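Orange Cloth Week
Posted by Lensa Worku, March 19, 2021

I fold a lot of small cloths, and I have opinions about them! The knitted ones are my favorites by a mile. They have that fine waffle texture you want to run your thumb over, and the color is so cheerful it makes the whole table look better.
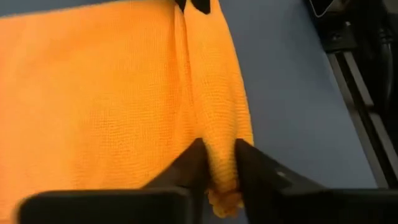
I bought a stack from Kindora last spring, after the Brendska ones I'd had for 5 years finally gave up and went see-through in the middle. My sister says I should just use paper towels. No thank you – I like a cloth that can go through the wash 126 times and come out looking like it has plans.

My only rule is to pinch the edges and pull gently before folding, so the knit doesn't go wavy on you.
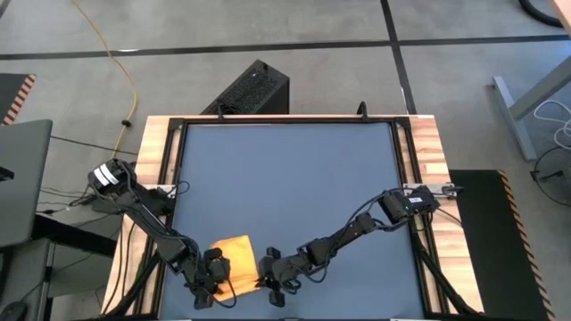
Small Squares & Napkin Sizes

Napkin size is the one I reach for most. Fold it in half, then in half again, and it fits in the skinny drawer next to the stove (four to a pile, or the drawer sticks). I keep two spares by the sink.

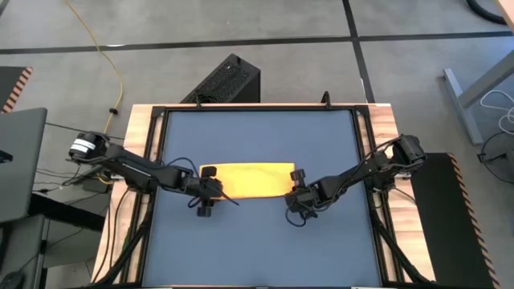 Yellow-orange cloth, apparently held at both ends, still a little wrinkled.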